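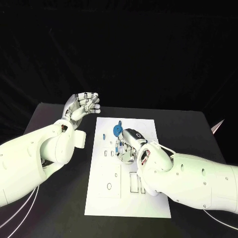

Gabarit papier pour placer des pièces : vraiment utile, ou on se raconte des histoires ?

Posée par Marin Kos dans Atelier > Rangement et montage

Bonjour,

Je lis partout qu'il faut imprimer les contours de ses pièces sur une feuille et s'en servir comme plan de pose avant de passer au panneau définitif. J'ai essayé. Contours noirs fins, feuille blanche, pièces bleues par-dessus. Résultat mitigé : le disque à languette, je ne vois pas ce que le contour rond apporte pour son orientation, et les petits rectangles se ressemblent tous. Sans compter que la feuille glisse dès qu'on la frôle.

Le tuto de Mirkeris promet de « gagner un temps fou ». Gagné sur quoi, je me le demande. J'ai imprimé en 600 ppp, ça ne change rien au fond du problème.

Est-ce que quelqu'un s'en sert pour de bon, ou tout le monde recopie le même conseil ?

2 réponses

Bianka Mészáros (meilleure réponse selon l'auteur)

Je partage une bonne partie de tes doutes. Le contour imprimé donne une position, il ne donne ni la hauteur ni le sens. Pour une pièce ronde avec un ergot, il faut ajouter un trait à l'endroit où l'ergot doit tomber, sinon tu poses au jugé comme avant.

Vérifie aussi l'échelle avant d'accuser la méthode. Ma première feuille était sortie à 81 % parce que l'imprimante « ajustait à la page » et j'ai râlé toute une soirée contre des pièces trop grosses. Imprime un trait de 10 cm dans un coin et mesure-le à la règle. S'il est faux, inutile d'aller plus loin.

Pour la feuille qui glisse : ruban de masquage sur deux bords. Surtout pas de colle en bombe, ça laisse des traces sur les plateaux mats.

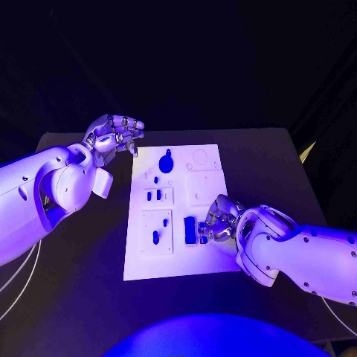
Le panneau rigide, par contre, je le défends un peu plus. Une fois les logements en place, on n'a plus à se fier à un trait d'encre. Il reste les endroits serrés, et là je ne crois pas aux démonstrations où tout tombe du premier coup. Le petit élément bleu à droite du gros bloc rectangulaire, par exemple, se prend du bout des doigts, et le bloc voisin mange la place de ce côté. Si tu dessines ta propre planche, laisse un passage pour la main entre deux pièces. Le bouton arrondi du haut est plus facile à attraper avec son téton. Je poserais les pièces du genre petit élément avant leurs grosses voisines, quitte à contredire l'ordre du tuto.

Donc pour moi : papier pour décider des emplacements, panneau pour travailler, et on jette le papier ensuite. Pour une pose unique, je ne m'embêterais même pas à imprimer.

Commentaire de Marin Kos : Bon, l'échelle était fausse chez moi aussi. Pas de beaucoup, mais fausse. Pour le gain de temps j'attends toujours de voir.

Andor Medve

Moi je fais au crayon directement et ça marche très bien. Les gabarits c'est pour vendre des gabarits. Il y a un modèle gratuit chez Shetty sinon, 3000 téléchargements à ce qu'ils disent, pas testé.

Commentaire d'Inès Lebrun : Au crayon sur un panneau blanc un peu brillant, ça s'efface avec la manche, je ne vois pas comment tu fais. Et le nombre de téléchargements ne dit pas combien de gens l'ont imprimé.

Commentaire d'Andor Medve : feutre fin alors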